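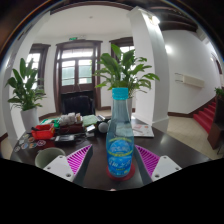
Jute backing, second batch

Last updated: April

The second roll of jute backing from Rekham arrived at 3,498 grams, 41 grams under the first. Width is the same. The weave is slightly more open — 2 threads fewer per inch across the weft — and it takes latex faster, so I cut the drying time by 3 hours.

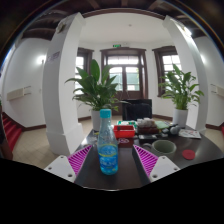 Morven Galbraith wrote that she would size the cloth with starch first and leave the drying time alone. I have a spare offcut and will try it.

2 comments · 3 shares

Recent posts
Flinard sisal twine, unpicked
Storing raw jute over winter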